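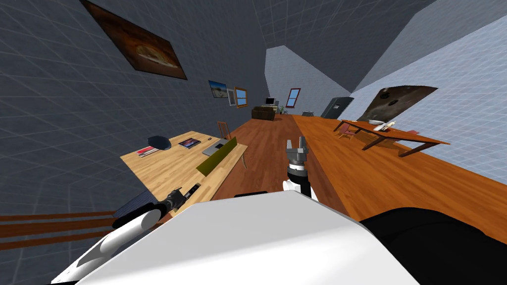
## 4. Desk tidy, shared rooms

Applies to the Holtix two-arm unit, simulator and live. Do the sim run first. Edit Csonka signs it off, usually Tuesday.

1. Log in, load room 19. Check desk, chairs and laptop are all on the map.
2. Set arm speed to 300. No higher near a desk.
3. Both grippers open before you start.
4. Mark anything personal as LEAVE. Books, bags, tablets. Ask the person, dont guess.

> **Caution:** the green divider on the desk is not a stop. The arm will try to reach round it. Keep hands off the desk while the amber light is on.
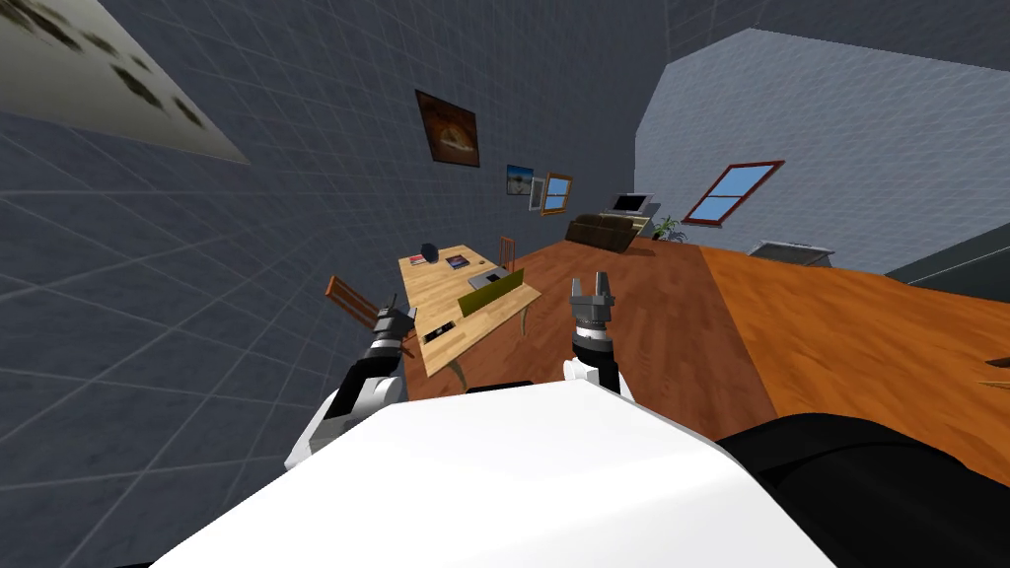

5. Start with the left arm only. Right arm stays parked over the floor, clear of the table.
6. Watch one full pass. If a chair back is too near the arm, pause, move the chair, re-map.
7. Log it under code 2437.

**Note for desk staff.** Evening tidy goes to the unit from September. Your 11 minutes at end of shift stays paid, use it for handover. Mohandas Annamalai has the new rota.

**Note for cleaners.** Floors and kitchen still yours. You can stop the unit at any time, no need to ask frist. Tell Judit Kiss afterwards so she can reset it.

Error on step 5: see section 6.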